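Home Organization, Evening Course
Handout 4: Small things, lids, and the "mixed box"

Notes prepared by Sang Hồ. Please bring this paper again in June, we will need the table.

## 1. What is a mixed box

In every home there is one box where small items go when they have no place. In my course I call it the mixed box. It is useful for one evening. After some months it becomes a problem, and people buy again what they already have inside it.

Today we practice to empty such a box and to give each item a group. We do not throw away anything in the first round.

## 2. Preparing the surface

- Put a blanket or a large towel on a flat board. Small round items roll less on cloth.
- Striped cloth is good for this exercise. You can use one color band for one group.
- Keep the box close to you, on the floor or against a chair.

## 3. The groups

| Group | Typical items | Where it goes after |
|---|---|---|
| A | cans, tins | kitchen shelf, label to the front |
| B | tubes, small bottles | bathroom, standing |
| C | small cartons | drawer, if they are not empty |
| D | lids and containers | see section 4 |
| E | unknown | small bag, decide next week |

Group E should stay small. If it is the biggest group, you are going too fast.

## 4. Lids

Lids take the most time. A lid without its container is not trash yet. Lay it flat on the cloth and look for the shape first (square, round, oval), then for the size. Color is the last thing to compare, as most frosted plastic looks the same in evening light.

When you find the pair, close it and write the size on tape. For the exercise we use only two sizes: 300 ml and 105 ml. The Lisura containers from the school cupboard have the size on the bottom, the Kuton ones do not, so please measure these with water.

Students asked last time if a lid with slots can go on food. For dry food yes, for soup no.

## 5. Homework

1. Choose one mixed box at home.
2. Sort it with the table in section 3.
3. Write down how many lids stayed without a pair.
4. Bring two of these lids to the next lesson, we will try them on the spare containers.

Reading: the short text "Boxes and Drawers" in the course folder, only the part about kitchens.
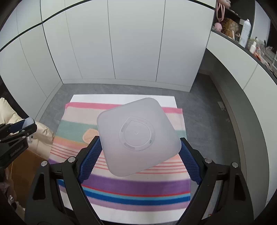
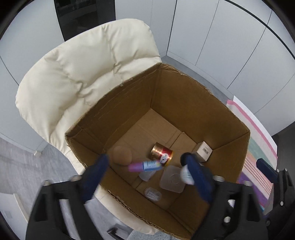 *Fig. 1: a square frosted lid over the striped blanket (group D). Fig. 2: a mixed box with a can, a tube and a small carton (groups A, B, C) among other items.*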